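Grivine Folk Tale Retelling Project
Progress report to the Ellwood Fund, second reporting period

Work in this period covered the retelling and translation of traditional stories collected in the Taltley district. The grant supports a printed reader for ages seven and up and a set of plain-text files for school use. The text of 18 tales is now complete in first draft. Of these, two remain under review because the sources disagree on the ending.

The main editorial problem was variation between sources. "The Miller's Third Door" survives in a manuscript copy and in a later newspaper printing. The manuscript ends with the miller leaving the village; the newspaper has him forgiven and made judge. We have used the manuscript ending and moved the other to a note — teachers on the reading panel asked for both.

Sentence length was checked against the reading level agreed in the grant terms. Four drafts failed the check and were revised. Repeated phrases, such as the ferryman's three refusals, were kept in full even where they raised the word count.

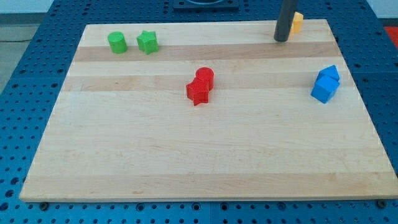 Story order in the reader has been revised. The first plan grouped tales by village of collection, which put three stories about greedy kings in a row. The new plan groups them by type: trickster tales, animal tales, tales of foolish rulers, and tales of lost children. Four groups, like the clusters of small colored blocks on the board, gives sections short enough for one week of class reading each. The village of collection is now given in a line under each title.

Printing has been quoted by Zarnier for 600 copies. The quote covers sewn binding and a matte cover but leaves out delivery to schools. Delivery can be met from the unspent travel line, subject to the Fund's approval.

Outstanding items:

Final choice of ending for the two tales under review.
Permission to reprint the newspaper version — requested in May, no reply to date.
Glossary of dialect words, in draft to the letter M.

No change to the closing date of the grant is requested.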